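**Does a credit union have to replace a cashier's check I lost?**

I got a cashier's check for $621 from Kollesberg Credit Union to pay a contractor, Eder, and it went missing before I mailed it. The teller says I have to wait. Is that right? 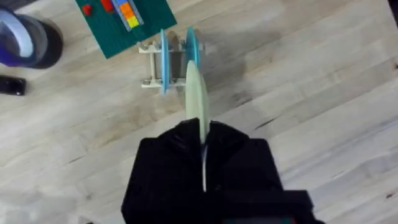 Nahuel Insaurralde: Yes. You fill out a declaration of loss, and they can make you wait 90 days from the date on the check. Ask for the form now so it's on record.

**Wendelin Rüegg**, 6/17/21

Mine let me skip the wait by buying an indemnity bond, but it took 2 tries to find an insurer that would write one that small. Call first and ask what they accept.

**Guest**

just stop payment on it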